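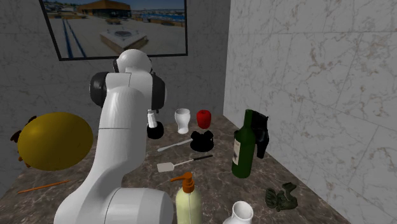 Counter layout from the simulated kitchen corner, arm left of center, wine bottle over toward the marble wall.

List: Fornthorpe-sim
Subject: Re: How many demos before we train?
From: Vittoria Sanna
Date: 5/8/19

Hi Morena and everybody,

Morena Colombo wrote:
> We have 2,752 episodes from the Mombridge batch and I'd like to start
> training on them this week. Do we really need another round? Also, are
> the cluttered counters worth the trouble? My replays take forever to
> check and half the time I can't tell what the arm was going for.

Short answer, yes please, one more round! 200 more would make me happy, and I'd like all of them on counters like the one at the top of this message.

Long answer. I went through a pile of the Mombridge episodes last night (with a lot of tea) and the trouble is that they're so tidy. One glass, one apple, lots of space in between, and the arm comes straight down every time. Of course the policy looks great on those. Then I gave it a counter with the knife and the spatula lying nearly side by side and it went for the gap between them. Three tries, same gap!

So the mess is what I'm after. I like this layout because the spatula handle ends up close to that squat black thing, and the black thing is so dark you can hardly make out its shape. There's a drinking glass right next to the red apple too, so you can't be lazy about which side you come in from. And the pump bottle is way up front, where you have to think about the arm's own elbow before you do anything else.

About the replays, I feel your pain. What helped me was typing the target object into the notes field before I start driving, even just "spatula" or "green bottle". If I change my mind halfway I throw the episode out and start over. Please don't relabel it afterward, I did that with 12 of mine in November and we were still finding them months later.

Also, keep the fumbles if you recover from them. A missed grasp and a second try is good stuff for us. Just stop recording if you've been stuck for 30 seconds, those long wiggly ones only teach it to wiggle.

I'm still on the old Grorkis build for driving, the new one drops my gripper input when I rotate the wrist. Is anyone else seeing that, or is it my controller? Amato exports fine from either one as far as I can tell.

Morena, if you can take the spatula and knife tasks I'll do the glass and the wine bottle. I'll put my scene seeds in the shared folder tonight so we don't double up.

Vittoria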